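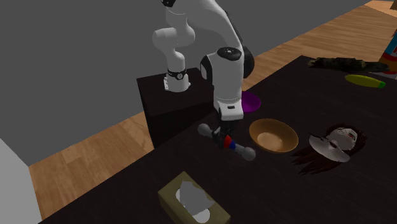
Simulated arm holding the dumbbell just above the tabletop, with the other objects on the table.

Setting up a grasp and lift check in Goltedeck
Posted 3/26/20

This tutorial picks up where the scene loading page stopped. You should have the Tevari planner installed and a cluttered table scene open in Goltedeck. The goal is a short script that closes the gripper on one object, lifts it, and reports whether the grasp held.

Step 1. Name the target
Open the scene file and find the entry for the dumbbell. Set its role to "target". Everything else on the table, including the bowl, the plate and the tissue box, gets the role "obstacle". An object with no role is left out of collision checking, and the arm will drive straight through it.

Step 2. Set the grasp frame
Put the origin at the middle of the handle, on the red and blue band. Line up the x axis with the handle. The two fingers close across it, so the gripper has to turn to match when the dumbbell lies at an angle to the table edge. Leave the approach distance at 8 cm.

Step 3. Plan in two parts
Ask Tevari for a path to the approach point first, then a straight line down to the grasp. One long plan often comes in from the side and clips the bowl. If the first part fails, raise the planning time to 6 seconds and run it again.

Step 4. Close and lift
Close the fingers, wait for the finger positions to settle, then attach the dumbbell to the gripper in the planner. If you skip the attach call, the planner still thinks the weights are on the table and rejects the lift as a collision. Lift 2 cm and stop.

Step 5. Read the result
Compare the target pose with the gripper pose before and after the lift. If the offset changed, the handle slipped. The Gunell logger writes both poses to the run folder.

Users of the older Orellana bindings need to call the attach step by object ID. Names are not supported there.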